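Staratia Mesa – software de percepción y planificación de agarre para recogida de mesas

Versión 3, publicada el 17 dic 2023

Quien haya pasado un mediodía en un comedor grande sabe que ninguna mesa se parece a la de al lado. Staratia Mesa nació justo de ahí, de muchas horas mirando bandejas a medio recoger y preguntándonos por dónde empezaría una persona. Es un paquete de percepción, planificación y control para pinzas de dos dedos, pensado para superficies donde conviven vasos, papeles, envoltorios y algún objeto que su dueño todavía quiere conservar.

El módulo de percepción trabaja directamente sobre la imagen de ojo de pez, sin rectificarla antes. Nos costó bastante llegar a esa decisión (Bjarke Østergaard, que dirige el desarrollo, defendió la rectificación durante meses y ahora es el primero en reírse de ello), pero así se aprovecha todo el campo de visión y los dedos de la pinza sirven como referencia de escala. El sistema separa los objetos rígidos de los blandos y asigna a cada uno una estrategia: agarre lateral para botellas y tazas, pellizco desde arriba para servilletas y bolsitas.
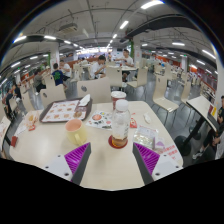
Con los materiales transparentes hemos sido especialmente pesados, y esperamos que se note. Una botella de plástico casi vacía deja ver lo que tiene detrás, y una bolsa translúcida apenas tiene contorno. Mesa combina varias vistas consecutivas antes de proponer un agarre y, si la confianza es baja, pide otro punto de vista y espera. El umbral se ajusta desde el panel – viene en un valor prudente y recomendamos dejarlo ahí las primeras semanas.

El planificador ordena las recogidas según lo que estorba a lo demás, y replanifica cuando alguien mueve algo o se sienta cerca. También admite listas de objetos intocables, muy agradecidas en cafeterías con vajilla propia.

Qué incluye la licencia
Módulos de percepción, planificación y control
Editor de estrategias Julwood, con 40 plantillas de agarre
Visor de registros para repasar cada intento paso a paso
Manual en español y en inglés
36 meses de actualizaciones

Requisitos
Pinza paralela de dos dedos con cámara en la muñeca
Controlador Kirkegaard o compatible
Ordenador con Linux y tarjeta gráfica dedicada

Si viene de la versión anterior, sus plantillas se importan sin cambios, aunque conviene repetir la calibración de los dedos. Wayne Cloutier atiende las consultas de integración desde nuestra oficina de Pivimville y le ayudará encantado a preparar una prueba con sus propias grabaciones.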